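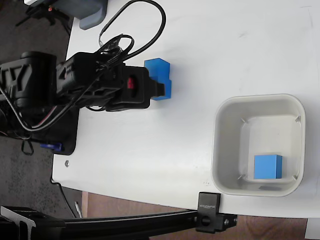 I finally sorted the blocks last weekend. They had been living in a cardboard box since we moved to Gutbridge, mixed in with pens, batteries and a tape measure I'd already replaced.

The first job was getting everything out where I could see it. A white table is good for this. Blue shows up well on it, and you don't miss the small pieces. I worked through one color at a time and started with blue.

Cubes are easy. They go in a bin and they stay put. The notched ones are more annoying - they don't stack with anything except each other, and they waste a lot of space if you drop them in any old way. I stand them upright on the table first, then put them away last, on top of the cubes.

For bins I went with plain light gray ones, square, with rounded corners. I looked at a set from Zestik with lids, but I know I would never put the lids back on. Sloped sides are better than straight ones if you pick things out by hand, as the pieces end up toward the middle and you can get your fingers around them. The downside is that you lose some room at the bottom.

I had 200 pieces to get through and it took 40 minutes, not counting the break for coffee. I had planned on 10 bins and ended up using fewer, so the spare ones are now holding screws.

Labels are next. I bought a roll of the Brandes paper ones, which peel off clean but curl at the corners after a while. I may just write on masking tape.

The cardboard box went out with the recycling on Thursday. The pens and batteries are in the kitchen drawer, and I still have to test the batteries.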